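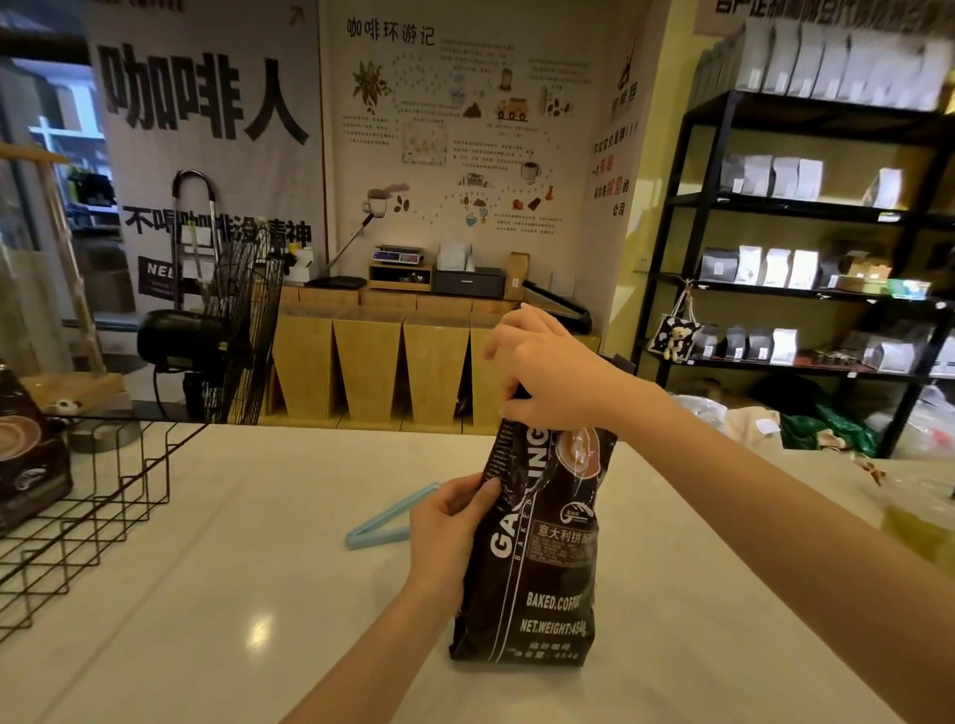

*Getting hold of the bag, with the blue clip waiting on the counter.*

## An afternoon with the Forkusix group, Bredamthorpe

22 Aug 2026

I went to the open day for the talks and stayed for the bag clips! The group is trying to teach robot arms to do small kitchen and shop jobs by learning from people doing them, and their favourite job this summer has been closing a bag of coffee. Amparo Vidal gave the main talk, and I wish it had been twice as long.

Their method is called Nuchit. People do the job with their own hands, the view is recorded from head height, and the software works out where the hands are and what they are touching. None of those people ever steers a robot. The robot's own practice comes afterwards and is kept very short – 55 runs for the coffee bag, against 539 recordings of human hands.

What I hadn't expected was how they cut the recordings up. Older versions used slices of equal length, and the arms kept learning half a movement. Nuchit cuts wherever a hand takes hold of something or lets go. Ekaette Nnaji put the two versions side by side on a big screen (same arm, same bag) and the old one dithered over the clip for ages before dropping it. The new one closed the bag in 83 of 100 tries. People clapped.
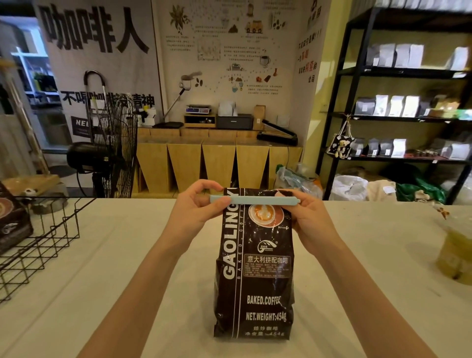 Contact is the hard bit, and Wulan Majimbun spent most of her slot on it. A soft bag changes shape whenever you touch it, so you can't just store a path and play it back. She likes the clip for this reason: with one hand at each end of it and the folded top of the bag in between, both hands have to agree on where the edge is. The wrinkles and shiny patches on the packaging don't help the vision side either, and she had a whole slide of wrong guesses to prove it.

I asked Kavinda Wijesinghe whether it would cope with other kinds of clip. Not yet, he said, though they have tried three and the springy one went better than he'd feared. Zip-top bags are next on the list.

The queue for questions was still going when I had to run for my bus. Slides are promised on the Wisto page by the end of the month, and I'll add the link when they're up.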